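기고 | 공공시설의 색채 대비를 시설 기준에 명시하여야 한다

가잘라 모만드(Ghazala Mohmand), 고령자생활환경정책포럼 연구위원
06/07/2023

노인복지시설의 환경 개선을 논할 때 예산과 행정력은 대체로 승강기, 경사로, 안전손잡이와 같은 설비에 집중된다. 이러한 설비는 이용자의 이동권과 직결되며 설치 여부를 현장에서 즉시 확인할 수 있으므로 점검 항목으로도 적합하다. 반면 바닥과 벽, 식탁과 식기, 문과 문틀 사이의 색채 및 명도 차이는 여전히 실내장식의 영역으로 분류되고 있다. 본 기고는 시각적 대비를 시설 기준의 독립된 항목으로 규정하여야 한다는 입장에서 그 근거와 시행 방안을 제시하고자 한다.

나이가 들면 수정체는 점차 혼탁해지고 황색을 띠게 된다. 망막에 도달하는 빛의 양이 줄어들며, 명도가 비슷한 두 면의 경계를 구별하는 능력도 저하된다. 젊은 설계자의 눈에 차분하고 정돈되어 보이는 베이지색 복도는 여든을 넘긴 입소자에게 벽과 바닥의 경계가 불분명한 공간일 수 있다. 백색 위생도기를 백색 타일 위에 설치한 화장실도 사정은 같다. 이용자는 변기의 위치를 손으로 더듬어 확인하게 되고, 이 과정에서 균형을 잃을 위험이 커진다.

우리 포럼은 지난 4월 주간보호시설과 요양시설 20개소를 방문하여 공용 공간의 색채 대비 실태를 살펴보았다. 조사 대상 식당의 좌석은 모두 328석이었다. 조사의 목적은 개별 시설의 우열을 가리는 데 있지 않았으므로 시설명은 공개하지 않는다. 다만 방문 과정에서 반복하여 확인된 사항은 정책적으로 검토할 가치가 있다고 판단한다.

첫 번째로 지적할 사항은 식당이다. 다수의 시설에서 밝은 목재 무늬의 식탁 위에 흰색 또는 미색 식기를 사용하고 있었다. 흰 그릇에 담긴 흰죽은 시력이 저하된 이용자에게 사실상 식별되지 않는다. 식사량이 적은 이용자에 대하여 식욕 부진이라는 기록이 남아 있었으나, 그릇과 음식의 명도 차이를 함께 검토한 기록은 찾기 어려웠다. 식욕의 문제와 시인성의 문제를 분리하여 평가하지 않는다면 영양 관리 계획 또한 부정확한 전제 위에 세워질 수밖에 없다.

한 시설의 영양사는 식판을 교체한 뒤 국을 쏟는 일이 줄었다고 설명하였다. 체계적인 측정을 거친 결과가 아니므로 이를 일반화할 수는 없다. 그러나 현장 종사자의 이러한 관찰은 더 엄밀한 연구를 요청하는 근거로 충분하며, 관계 기관이 이를 단순한 경험담으로 취급하는 관행은 재고되어야 한다.
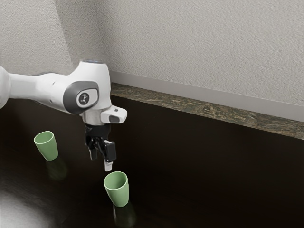
식기의 대비는 그릇 한 점의 색만으로 결정되지 않으며, 그것이 놓이는 면과의 관계 속에서 평가되어야 한다. 현행 구매 절차에서는 식기와 가구를 서로 다른 부서가 서로 다른 시기에 발주하므로 이 관계를 검토할 주체가 존재하지 않는다. 같은 컵이라도 흰 식탁보 위에 놓일 때와 어두운 상판 위에 놓일 때의 시인성은 크게 다르다. 옅은 초록색 컵 두 개가 어두운 상판 위에 서 있는 경우, 컵과 상판의 명도 차이는 컵의 위치를 파악하는 데 유리하게 작용한다. 반면 그와 같이 광택이 있는 상판은 조명 조건에 따라 반사를 일으켜 확보된 대비의 효과를 떨어뜨릴 수 있다. 따라서 어두운 색의 식탁을 도입하고자 하는 시설은 색상표와 함께 표면의 광택도를 확인하고, 가능한 한 무광 마감을 선택하는 것이 바람직하다.

조명과의 관계도 같은 맥락에서 검토되어야 한다. 우리 포럼은 식탁 면의 조도를 500럭스 이상으로 유지할 것을 권고하고 있으나, 조도를 높이는 것만으로 문제가 해소되지는 않는다. 광택이 강한 면에서는 조도가 높아질수록 눈부심이 심해질 수 있다. 눈부심을 경험한 고령자는 시선을 돌리거나 눈을 가늘게 뜨게 되며, 이때 식탁 위의 물체를 식별하는 능력은 오히려 떨어진다. 조도, 광택, 명도 차이는 하나의 점검표 안에서 함께 다루어야 한다.

두 번째는 바닥이다. 바닥에서는 대비가 부족한 경우와 과도한 경우가 모두 문제를 일으킨다. 계단의 단 끝에는 뚜렷한 대비가 필요하지만, 평탄한 복도 중간에 삽입된 짙은 색 띠는 인지 기능이 저하된 이용자에게 단차나 구멍으로 받아들여질 수 있다. 실제로 복도의 장식 띠 앞에서 걸음을 멈추거나 발을 높이 들어 넘으려는 이용자를 여러 시설에서 볼 수 있었다. 시설 측은 해당 띠가 준공 당시 현관과 생활 공간을 구분하기 위하여 설치된 것이라고 설명하였다. 설계 의도는 이해할 수 있으나, 경계를 표시하고자 한다면 벽면의 색이나 안내 표지를 활용하는 편이 안전하다.

바닥의 광택 역시 재검토가 필요하다. 청결한 인상을 위하여 왁스 마감을 정기적으로 시행하는 시설이 적지 않다. 그러나 창문에서 들어온 빛이 바닥에 반사되면 이용자는 이를 물기로 오인하기 쉽다. 보호자와 외부 평가자의 눈에 비치는 청결의 인상이 입소자의 보행 안전보다 우선할 수는 없다.

세 번째는 문과 손잡이이다. 여기에서는 대비를 의도적으로 활용하는 설계가 가능하다. 화장실 문에는 벽과 뚜렷이 구별되는 색을 적용하고, 이용자가 출입할 필요가 없는 설비실의 문은 벽과 같은 색으로 처리하는 방식이다. 우리가 방문한 시설 가운데에는 모든 문을 같은 색으로 통일한 곳이 많았다. 그 결과 화장실을 찾던 이용자가 창고 문 앞에 서 있는 일이 일상적으로 발생하고 있었으며, 종사자는 그때마다 다른 업무를 중단하고 안내하여야 했다. 안전손잡이도 마찬가지이다. 설치 높이와 지름은 규정에 맞으면서도 벽과 구별되지 않는 백색 손잡이라면, 균형을 잃은 순간에 이를 찾아 잡기는 쉽지 않다.

이상의 문제를 제기할 때 시설 운영자로부터 가장 자주 듣는 반론은 비용에 관한 것이다. 개별 시설의 재정 여건이 넉넉하지 않다는 점은 충분히 인정한다. 그러나 색채 대비의 개선은 대부분 정기 교체 시점에 품목의 색을 달리 선택하는 것으로 실현할 수 있다. 우리 포럼이 작성한 점검 항목 34개 가운데 상당수는 별도의 공사를 요하지 않는다. 변기 시트의 교체, 스위치 테두리의 부착, 식탁 매트의 색상 변경 등이 이에 해당한다. 도배나 바닥재 교체와 같이 비용이 큰 항목은 시설의 장기 수선 계획에 맞추어 시행하면 된다.

두 번째 반론은 미관에 관한 것이다. 대비가 강한 색을 사용하면 공간이 병원이나 유치원처럼 보인다는 우려가 그것이다. 이러한 우려에는 경청할 부분이 있다. 노인의 생활 공간을 원색으로 채우는 것은 입소자의 존엄에 대한 고려가 부족한 처사이며, 우리 포럼도 이를 권고하지 않는다. 중요한 것은 색상의 강렬함보다 명도의 차이이다. 채도가 낮은 색끼리도 명도 차이가 충분하다면 경계는 분명히 드러난다. 짙은 남색 방석과 밝은 회색 바닥, 갈색 문틀과 미색 벽은 일반 가정에서도 흔히 볼 수 있는 조합이며 시설의 분위기를 해치지 않는다.

세 번째로, 일률적인 기준이 현장의 자율성을 제한한다는 의견도 제기되었다. 우리 포럼은 특정한 색을 의무화하는 방식에는 반대한다. 시설 기준에는 인접한 두 면 사이에 확보하여야 할 최소한의 명도 차이와 적용 부위만을 규정하고, 구체적인 색의 선택은 시설과 입소자에게 맡기는 것이 타당하다. 입소자의 의견을 듣는 절차를 함께 둔다면 생활 공간에 대한 당사자의 결정권도 존중될 것이다.

이에 관계 부처에 다음과 같은 조치를 제안한다. 우선 노인복지시설의 시설 기준에 시각적 대비에 관한 조항을 신설하고, 신축 시설부터 적용하여야 한다. 기존 시설에 대하여는 충분한 유예 기간을 두되, 기능보강 사업비를 신청할 때 대비 점검표를 제출하도록 하여 점진적인 개선을 유도할 필요가 있다.

아울러 식기와 가구, 마감재를 발주하는 부서가 사전에 협의하는 절차를 구매 지침에 반영하여야 한다. 견본을 사무실 책상 위에서 검토하는 현재의 관행도 바뀌어야 한다. 견본은 실제로 사용될 식당이나 복도에서, 해당 공간의 조명을 켠 상태로 확인하는 것이 원칙이 되어야 한다. 가능하다면 오전과 해 질 무렵에 각각 확인할 것을 권한다. 서향 창이 있는 식당에서는 저녁 식사 시간의 빛이 점심때와 전혀 다르다.

종사자 교육에 관하여도 한 가지를 덧붙이고자 한다. 이용자가 컵을 넘어뜨리거나 문을 찾지 못하였을 때 이를 인지 저하의 증상으로만 기록하는 경우가 많다. 사고 기록지에 당시의 조명과 주변 면의 색을 기재하는 난을 마련한다면, 개인의 기능 저하와 환경의 결함을 구분하여 판단할 자료가 축적될 것이다. 기록지 서식의 변경은 각 시설이 자체적으로 결정할 수 있는 사항이며, 법령의 개정을 기다릴 필요가 없다.

우리 포럼은 이번 방문 조사에 사용한 점검표를 보완하여 희망하는 시설에 무상으로 제공할 예정이다. 점검표의 항목과 적용 방법에 대한 의견은 포럼 사무국에서 상시 접수하며, 접수된 의견은 다음 개정판에 반영한다.

※ 본 기고의 내용은 필자의 견해이며 고령자생활환경정책포럼의 공식 권고안과 일부 다를 수 있습니다.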